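Sep 18, 2020

The shop on the corner, and a jacket I didn't need

I had promised myself I wouldn't buy any clothes until the spring. I said it out loud, in the kitchen, with a witness. And then last week I had to go into Ollport to get a watch strap mended, and the man who does the straps was at lunch, so I had an hour to fill and it was raining in that fine, sideways way it does there, and you can probably see where this is heading.

Akpalu is the menswear shop on the corner where the wool shop used to be. If you knew the wool shop you'll remember the bay window with the baskets in it. They've kept the window and the old shop counter, and I think the same brass bell over the door, though it may just be a bell that sounds like it. I'd walked past it all through August and not gone in, partly out of shyness. I always feel in small menswear shops that I'm going to be found out somehow, as if someone will look at my shoes and make a note.

Vusumuzi Fourie owns it, and he was up a stepladder when I came in, doing something to a light fitting with a tea towel over his shoulder. He said hello and told me to pull things out and try them and not to bother folding anything back. I can't tell you what a relief that is! I spend half my time in clothes shops refolding jumpers badly and feeling guilty about the sleeves.

It isn't a large place. The front room has shirts down the left-hand wall and knitwear on open shelves to the right, and then there's a step up (mind it, I didn't) to a back room where the jackets and trousers hang, with one changing cubicle and a proper mirror that you can stand well away from. That matters more than people think. Most shop mirrors have you so close up that all you can judge is your own chin.

What I liked straight away is that he doesn't stock everything in everything. There are only a few makers and he seems to know all of them well enough to grumble about them. Waltex does his plain shirts, good thick cotton with a collar that stays up by itself under a jumper. Stakex is the workwear side of things, heavy overshirts and the sort of coat you'd wear to look at a boat. I tried on one of the coats and looked like a man about to give a weather forecast from a harbour wall, so back it went, but on somebody with shoulders it would be marvellous.

He also has a rail of things at the very back with no label at all, which are made up for the shop by a tailor called Toivo Ikonen, who has the rooms upstairs. You can hear the machine going through the ceiling if the radio's off. I've always loved that sound (my grandmother did alterations in her front room, and I did my homework under it for years), so I may not have been in a sensible frame of mind by the time I got to the jacket.

The jacket is a soft navy wool, unlined apart from the sleeves, with patch pockets big enough for a paperback. I put it on over a damp shirt and it still felt lovely. The label said 200, which is more than I normally spend on anything that doesn't plug in, and I did the thing where you hang it back up and go and look very hard at some socks. I lasted a few minutes with the socks. Then I went back and put it on again, and Vusumuzi came down off his ladder and said the sleeves wanted shortening a touch and that Toivo would do it while I fetched my watch strap, no charge. Well, that was that.

While we waited he told me a bit about how the place came about. He used to buy menswear for a department store, a job he describes as a lot of trains and a lot of grey suits, and when it closed its doors he came home with a head full of opinions and nowhere to put them. There was one suit on the books in his last season there, he said, priced at 2,555, and in the whole season he never met a soul who wanted it. He still thinks about that suit. I got the feeling the shop is a sort of long reply to it.

So I came home with the jacket in a paper bag under my coat, very pleased with myself, and of course the first thing I did was get out the good trousers to see if the two would go together.
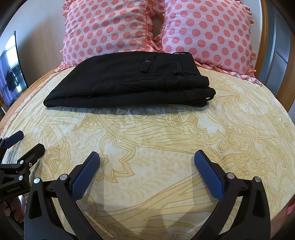 The good black trousers, buttoned back pocket uppermost, on the yellow bedspread.

They do go, I'm happy to say. I wasn't certain, as navy and black is one of those pairings I was brought up to think of as a mistake, like brown shoes in town. My father would have sent me back upstairs. But the wool has enough life in it that it reads as blue even in our hall, where the light is dreadful, and it makes the trousers look smarter than they've looked for a while. I had put them down as weddings and funerals only. Now I think they might come out for lunch.

It did send me through the rest of the wardrobe, though, which took up the whole of the evening and a good part of the next morning. I don't know if anyone else does this. One new thing comes into the house and all the old things have to be brought out and made to stand next to it. I found a waistcoat I'd forgotten about entirely, and two shirts with the same frayed cuff, and a tie with a pattern of little kettles on it that I refuse to believe I chose. The shirts have gone into the rag bag. The tie I've kept, against advice.

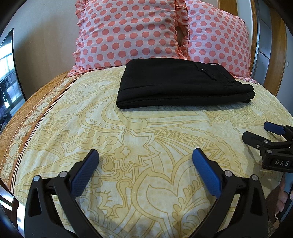
I also worked out, going through it all, that nearly everything I reach for is at least 15 years old, and that the things I've bought in a hurry since then are mostly the things I don't wear. There's a lesson in there somewhere and I expect I'll ignore it, but it did make me feel better about the jacket. I took an hour over that, if you include the socks. And I know who shortened the sleeves, which has never happened to me before in my life. He came down with it over his arm to see it on, walked once round me without speaking, tugged the back of the collar, nodded and went up again. I have seldom felt so approved of.

A few practical bits for those of you who'll ask. It's at the bottom end of the high street, on the same side as the chemist. Parking is as bad as ever, so use the one behind the library and walk down. He's open late morning until teatime, but do ring first if you want to see Toivo about alterations, as he goes off to fit people at home and there's no telling when he'll be back. They will alter things you didn't buy there, too. I asked, with an eye on the waistcoat, and was told to bring it in. Sizes go up further than you'd guess from the rails, with more kept in the stockroom, so ask if you can't see yours.

He's expecting the winter knitwear soon, including a dark green cardigan with a shawl collar that he showed me a swatch for. I said I really wasn't buying anything else before the spring. He wrote my name down in the book anyway.

And the watch strap, for anyone wondering, still isn't done. The man had come back from lunch by the time I got there, but he hadn't the right size of pin, so I'm to call in again next week.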